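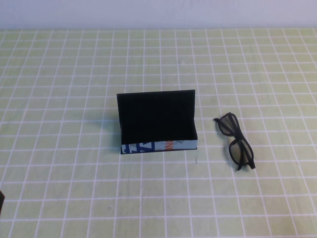 Studo Tabletop Set, data card

Version 2, dated 31/12/2023. Maintained by Chiharu Kobori, shared workshop at Sulville.

Summary

Studo is a small set of teleoperated recordings made with one home-built arm, called Zollari after the gearbox design it started from. The task is putting folded eyeglasses into an open hinged case and closing the lid. There are 196 episodes. Of these, 89 are marked complete by the operator. The rest are kept, with the label "partial" or "abort" in the index file.

Hardware

The arm was built between July and the end of the year on the workshop's Ueda bench. Joint encoders are read at the controller and logged with the commanded position. Gripper opening is logged as a fraction of full travel, not in millimeters.

Cameras

Two streams per episode: one fixed camera looking at the table, and one small camera at the wrist. They share a clock but are not hardware-synchronized. Expect an offset between streams of up to 74 ms and align on the timestamps, not on the row number.
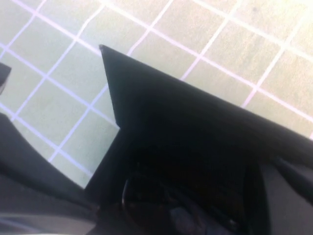 Wrist stream masking is left to the user. The gripper is black and dark gray and takes up much of the lower and right portions of the view, with the pointed plate reaching up over the pale grid. A fixed mask covers the plate well enough. The fingers move, so a fixed mask does not work for them. Auto exposure was left on - brightness near the top right of the view should not be used as a feature.

Known problems

- The pale lines of the grid attract feature trackers. They repeat, and matches can slip by one full cell.
- Black eyeglass frames and the black case lining give poor depth from any passive method. No depth is supplied.
- Grid cells were not measured. Do not use them for scale or for camera calibration.
- Lid closure was judged by eye.

Files

index.csv has one row per episode. Each episode folder holds both videos and joints.csv. Angles are in radians, time is in seconds from the start of the episode. Missing encoder reads are left blank.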